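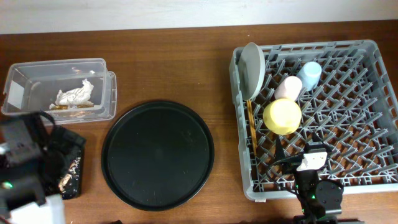

Kindik Housewares Extends Plukari Food Storage Line and Opens Replacement Lid Program

KINARD, October. Kindik Housewares will add three container sizes to its Plukari food storage line this month and will begin selling lids separately for every size in the range. The new sizes go on sale Wednesday through the company's own store and through Tran Kitchen Supply, which distributes the line to independent retailers.

The additions bring the Plukari line to 13 sizes. Two of the new containers are shallow rectangular tubs intended for sliced meat, cut fruit and baked goods. The third is a tall square container for flour, rice and other dry goods. All three are sold with a lid.

Replacement lids

Until now, a customer who lost or cracked a Plukari lid had to buy a complete container. Under the new program, lids are listed as individual items and ship in a plain paper sleeve. Each lid carries a size code molded into the underside, near one corner. The same code appears on the base of the matching container.

Containers made before the codes were introduced can be matched by measuring the outside of the rim on its long side and its short side. A printable measuring sheet is included on the lid order page. The sheet must be printed at full size, with any "fit to page" setting turned off. Customers whose container falls between two listed sizes should order the smaller lid, which is cut to seat inside the rim.

Lids for two discontinued round containers will be sold while stock lasts. The molds for those sizes have been retired and no further production is planned.

Changes to the rim

The rim on all current sizes has been revised. The earlier rim had a narrow channel on the inside edge that held water after washing and was slow to dry in a rack. The revised rim has an open profile with no channel. Lids made for the revised rim also fit the earlier rim. Lids from earlier production will fit revised containers but may need firm pressure at the corners.

Wall thickness and outside dimensions have not changed. Containers from earlier and current production can be stacked together, with or without lids in place.

Use and care

Plukari containers may be washed by hand or on the top rack of a dishwasher. Lids should be washed flat and kept away from the heating element. Abrasive pads will cloud the walls and are not recommended.

Containers may be used in the refrigerator and the freezer. For liquids, leave a gap of one finger's width below the rim before freezing. Containers may be reheated in a microwave with the lid removed. They are not suitable for use in a conventional oven, under a broiler or on a cooktop.

Staining from tomato sauce, curry and similar foods is a surface effect and does not change how the container performs. Rinsing with cold water before washing in hot water will reduce it.

Packaging

Shrink film has been removed from the line. Single containers now ship with a paper band, and sets ship in an uncoated cardboard box. The set of eight, previously packed with each container in its own bag, is now nested in two stacks with the lids laid flat on top. The change reduces the height of the box and allows 28 sets to be loaded on a pallet layer.

Retailers who use hanging displays should note that the paper band does not include a hang tab. Shelf labels with the new item codes are available from Tran Kitchen Supply and will be included with each opening order. The earlier item codes will remain active for reorders until existing stock is cleared.

Availability

The new sizes will be sold singly and in a mixed set of three. Replacement lids will be sold singly only. Orders placed with the company store before noon ship the same day, except on weekends. Retail orders through Tran Kitchen Supply follow the distributor's regular schedule, and current account terms apply without change.

Printed catalogs showing the complete line will be mailed to retail accounts with the next invoice. Product dimensions, item codes and the lid measuring sheet can be downloaded from the trade section of the Kindik website.

About Kindik Housewares

Kindik Housewares makes food storage containers, mixing bowls and measuring tools for home kitchens. The company designs and molds its products at its plant in Kinard. The Plukari line is sold through the company store and independent kitchen retailers.

Press and trade contact: Kindik Housewares, Product Information Desk, Kinard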